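MECH 352 Robotics Studio
Lab 3 handout: gripping small parts
September 14, 2022

Each group works with the Clutance arm and its two ribbed fingers. Start with the part-holding exercise. Grip low, near the base, and keep finger force at 80 or less – thin struts snap easily.
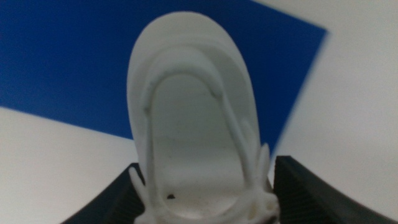 Fig. 1. White plastic part held between the fingers, wrist camera view.

Log the finger opening for every grip. Next, open the fingers and move to the blue card on the white surface. Line up the wrist with the card's long axis before you lower the arm. Frames taken while the arm is moving will blur, so save one moving and one at rest.

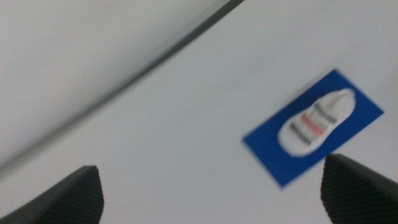 What to hand in
Your log, both frames and a half-page on grip position. Marked out of 20.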